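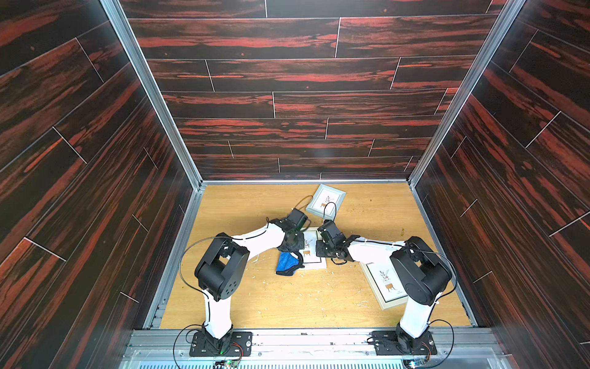 Keeping Picture Frames Clean: A Household Care Project

Student: Ysaline Lemaire
Course: Home and Interior Care, second-year project
Project number: 3373

1. Where the idea came from

My grandmother had a hallway full of framed prints, and every spring, usually in April, the whole lot came down off the wall and got laid out across the dining room. I loved that day as a child, mostly for the cake afterward, and it never crossed my mind that there could be a good or a bad way to wipe a frame. Then I moved into my own apartment in Ondodberg, hung up a few prints, cleaned them with whatever was under the sink, and ended up with gray streaks across all of them that showed up beautifully every time the afternoon sun came in.

So when we were asked to pick an everyday chore and look at it closely, I knew right away what mine would be. My teacher did ask me (very kindly) whether there was enough in it for a whole report. I hope the next few pages show that there was!

2. What I wanted to find out

My main question was which way of wiping leaves the fewest streaks on the front of a framed print. I also wanted to know whether it matters if the frame is hanging or lying flat, and whether the color of the frame changes how often it looks like it needs cleaning. That last one came from my neighbor, who swears her white frames get dirty twice as fast as anything else she owns.

3. The frames and the cloths

I worked with 20 frames in all, some mine, some borrowed from family and some bought secondhand at Khumalo, the thrift store near the station. I tried to stick to simple ones with flat edges, as carved frames are a whole subject of their own. The prints inside are nothing grand. My favorites are the little potted plants in their stands, with the brown stand showing up so nicely against the white paper. One of those sits in a light gray-blue frame and another in a white one, which was handy for comparing frame colors with nearly the same print inside.

For cloths I used an old cotton dish towel, paper towels, and a blue cloth with black trim. The cleaner was plain water for most of the tests and a little Clorkeo glass spray for the rest.

4. How the cleaning was done

Every frame was laid flat with the print facing up. I liked the light oak-colored floor for this, and the dark wood-grain panels standing behind it made the pale frames easy to pick out.

The order was always the same. First the dust came off with a dry cloth, working from the top edge down. Next came the front, wiped from side to side in slow, overlapping passes, and then the frame itself, with a bit of extra time for the corners. If there was any spray involved, it went on the cloth and never on the print side. I learned that one at home before the project began, when a drop crept in under the edge and left a wavy patch on a print I was very fond of.

Once a frame was finished it was propped by the window and I looked at it from both sides, giving it a score for streaks and another for lint. The longest session took 17 minutes, and that was entirely the fault of some old sticker glue.

5. What I found

Paper towels did the worst for lint, which did not surprise me, though they were fine on streaks. The dish towel was the other way around. The blue cloth came out best on both scores, as long as it was folded into a pad. When it was left bunched up it missed parts of the surface and I had to go over them again.

Lying flat was clearly easier than cleaning on the wall. A hanging frame swings a little with every wipe, and I always seemed to leave the bottom corners for last and then forget them.

As for my neighbor, I think she is half right. The white frames showed fingerprints much sooner than the gray-blue one did, but plain dust was easier to see on the darker colors – so it really depends on whether your house is dusty or full of children.

6. What I would do differently

I would keep better notes on the weather. On the gray days I gave kinder scores, and I only noticed when I reread my notebook at the end. I would also like to try the Drirkivitz cleaning pads that my cousin keeps telling me about, which I could not get hold of in time.

My grandmother has read this report and has one correction: she says the backs should be dusted too. I did not do the backs. I have told her I will come over in the spring and do hers.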